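Subject: Re: [maltavville-list] Season two rewatch, and did the ferry pilot know?

Hi all,

Sorry for the slow reply, I had this half written and then went back to watch the bank episode again to check one line, and you know how that goes. One episode became four and then it was past midnight.

> I've always thought the ferry pilot is in on it from the start. She takes
> the Anine across to the Gourlay side twice in one night with the lights
> off, and she doesn't ask what's in the crates. Nobody is that incurious!
> And later when the constable asks her about the second crossing she says
> "there was only the one," which is a flat lie. I'd put money on her
> having a share of the payroll. Also, can someone remind me which episode
> has the flooded tunnel? I want to say 11 but the guide on the old site
> has them in broadcast order and I don't trust it.

Okay, easy part first. The flooded tunnel is episode 11 in production order and episode nine as broadcast, because the network swapped things about so the wedding one would land before the summer break. The old site goes by broadcast. My box set goes by production, mostly, except on the last disc where it seems to give up. If you're watching for the plot, go with production order, otherwise the accountant turns up with his arm in a sling two weeks before he falls off the gantry.

Now the ferry pilot. I disagree with you, but I think it's a good argument and I used to believe it myself!

The thing about the two crossings is that the first one is a favour. Go back to the kitchen scene in the episode before, where her brother-in-law comes round and won't sit down. He owes money to the Gourlay people and he says he needs the Anine for "a bit of furniture." She knows it isn't furniture, I'll give you that. But I think she figures it's cigarettes, because everybody in Maltavville is moving cigarettes in season two, even the dentist. You can see her smell the air when they lift the tarp. She's checking for tobacco, and her face changes when she doesn't get it.

So by the second crossing she knows something's off, and she goes anyway, and that's where I part ways with the "she had a share" camp. If she had a share she'd have been at the boathouse when they split it up. The writers are really careful about who's in that boathouse. There's the brother-in-law, the two men from the quarry, the accountant and the accountant's awful mother, and they spend a good five minutes arguing over whether the mother counts. If the pilot had been owed anything, somebody would have brought it up, if only to say she wasn't getting it.

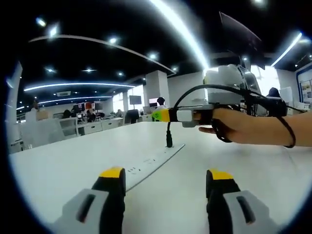

And then there's the lie to the constable. Yes, "there was only the one" is a lie. But watch who else is in the room. Her nephew is at the counter pretending to read the tide tables, and he's the one who untied the Anine the second time. I think she's covering for him and for no one else. She's got 400 dollars in a biscuit tin at that point, we see her count it when the heating bill comes, and it's the same 400 dollars three episodes later. Where's the payroll money supposed to be? She isn't spending it and she isn't hiding it anywhere we're shown. (The lawyer's car gets a whole episode about money hidden in a door panel, so it isn't as though this show is shy about that sort of thing.)

What I will grant you is that the show changes its mind in season three. When they bring her back for the inquest she's a lot harder, and the way she plays that scene with the harbourmaster, you'd swear she'd been running the entire thing since the pilot episode. I've got a theory that there was a different head writer by then and they wanted a villain who was already in the cast. I can't prove it. The credits on my copy go by at a gallop and the print is tiny.

Somebody on here, ages ago, had a recording of the radio version, which I've only heard bits of. In that one the robbery takes place on the Itia, the big passenger boat, and the ferry pilot isn't in it at all. There's a ship's cook who does most of her scenes, and the cook is guilty as sin. He sells them the key to the purser's safe! So if you came to the TV show from the radio version I can see how you'd be looking at her sideways from the first minute. Did you? I'd love to know. And if whoever had that recording is still subscribed, please write to me, I only ever got as far as the bit with the lifeboat.

A couple of other things while I'm here.

The crates. I said in an earlier thread that there were five of them on the Anine and only four in the boathouse, and I was wrong. I paused it this time. The fifth is under the quarry man's feet, he's using it as a stool. So that's my grand missing crate theory gone, two years of it -- please be kind.

The gun in the flour bin. Still no idea. It goes in, the baker bakes for the rest of the season, and it never comes out. If we ever do get that reunion special I want it to be ninety minutes of the flour bin.

The guide. I've been fixing up the character pages as I go, and I've done everyone who's in the robbery plus most of the town council. There are 52 episodes and I'm up to the twenty-third, so don't hold your breath. I'm trying to keep each page under 500 words, which works fine for the quarry men and is hopeless for the accountant, who dies twice. If anyone would like to take the hospital storyline off my hands I'd be over the moon. I can't bear the hospital storyline. The colour goes all grey and everyone whispers.

For the ferry pilot's page I was going to write that she "carries the stolen payroll across the river without being told what it is" and leave the rest to a note at the bottom with both readings. Would that suit you? I don't want to put my version up as gospel when half the list thinks she's a crook. Send me a line or two for your side and I'll paste it in as is, typos and all.

Next up for me is the one with the wedding, and I've just remembered that the harmonica solo is in it, so I may be some time.

Cheers from the wet side of the country,

your list librarian

--
maltavville-list: talk about all three seasons, spoilers welcome
Please trim your quotes before replying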